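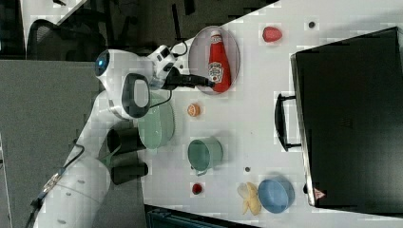 Clearing the table, week two

Mar 9, 2024

I spent the morning at the Dulldale workshop teaching the arm to tidy up after a meal. The method is simple enough. I hold the arm by the wrist and move it through the job, and it records the joint positions as I go.

The ketchup bottle is the awkward one. Lying on the plate, it needs the gripper to come in low and level, and I kept drifting too high. Fasil Chala took over for a while and was steadier — he plants his elbow on the table first.

We have 475 recordings now, almost 400 of them usable. The bowl and cup on their sides go quicker if you plan the wrist turn before you start moving. I still rush the strawberry.

Next week we try the same job by remote control, using the Zuten handset we've had in its box since January. I need to find the charger.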